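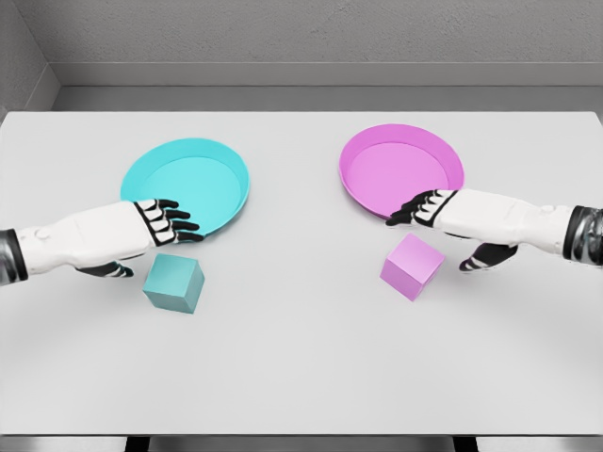 Two round dishes, cyan and pink, with the cubes in front.

Projects > Asel Collection > Progress reports

Hi everyone, and hello to the new folks at Sesovura who are reading one of these for the first time! I'm writing this on a Friday with paint catalogs all over my desk, so forgive me if it wanders a bit.

The big news is that the Asel altarpiece wings are back from the conservation studio. You'll remember they left us in pretty sad shape, with the varnish gone so brown that the saints looked like they were standing in gravy. Usman Minhas and his team took the varnish off both inner wings and stopped there, as we agreed in the spring, and the greens are so much brighter than I expected (I may have yelped in the loading dock). The outer wings still need work. There's flaking along the bottom of the left one, worst around the donor's knees, and Usman wants to finish securing that before anyone talks about cleaning.

Cataloging is moving too. We have 81 prints and drawings in the Cadodport portfolios and 28 of them now have full entries, with watermarks recorded and the old dealer marks traced as far back as we could get. That's behind where I wanted to be. I lost a good chunk of time on one woodcut that was listed as a late impression and that I now think is quite a bit earlier, and then I had to go back and redo the entries for everything mounted on the same paper. I'd do it again, but it did eat up most of a month.

On money: the framing quote came in $800 over what we budgeted, nearly all of it for glass. I'd like to cover that out of the travel line, where we haven't spent much. Could you let me know if you need a formal request for that or if an email is enough?

The Bukhari loan is still not signed. They've agreed to lend the small Virgin and Child panel but want tighter humidity limits than our north gallery can hold right now, so we're looking at putting it in its own case. I have a call with their registrar next week and will pass along whatever I hear.

Still to come before the June hang: wall labels (I've drafted 10, all of them too long), the lighting test, and a decision on whether we show the wings open or closed. I'm firmly for open. Usman would like people to see the backs.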